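Stop counting episodes

Posted 2022-02-15

Quick one, because I keep having the same argument and would like to just link to something.

Every group that collects demonstrations for a learning system ends up with one number on the wall. Ours at Trevum was 1,203. That was the episode count for the shoe task when we finally started training, and we were proud of it. Cake and everything.

The policy was bad. Not hopeless. Bad in a boring way: fine on the pairs it knew, lost on anything else. So we went back through the log. 1,203 episodes, 14 pairs of shoes, 9 starting layouts. Nine! You could watch an afternoon of it and think the replay was stuck.

People blame the model at this point. Or the gripper. I blame the number. If you pay operators by the episode (Andach did, we more or less copied them) you get the fastest episode. Same shelf, same order, left shoe then right shoe, reset, go. Good operators get very smooth at this, and smooth is the problem. No fumbles, no second tries, nothing for the system to learn a recovery from.

What I'd do instead. Spend the time on the setup. Change the shoes before you change anything clever. A tall floppy collar is a different object from a low stiff heel, as far as a gripper is concerned, and a pair with its toes to the back asks for a different grasp than one turned sideways. Leave gaps on the shelf. Use the floor level, which everyone avoids becuase the approach is awkward. 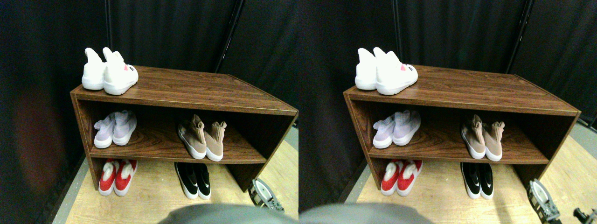
The cost objection

It's slower, yes. We went to 40 episodes per layout and then forced a change, new pairs, shelf turned a bit, and the daily total dropped hard. Management at Kudo would have had a fit. Ours nearly did.

But slow compared to what? Throwing out a month of near copies isn't cheap either. We did that in September and I don't reccomend it.

And keep the failures

Dropped shoe, keep it. Missed grab and a second try, keep it, label it. The Rumulach tool we use deletes failed runs by default, a terrible default, go turn it off today.

I don't have a replacement number. Distinct layouts per week, maybe, though somebody will find a way to game that too. Put it on the wall anyway and take the other one down.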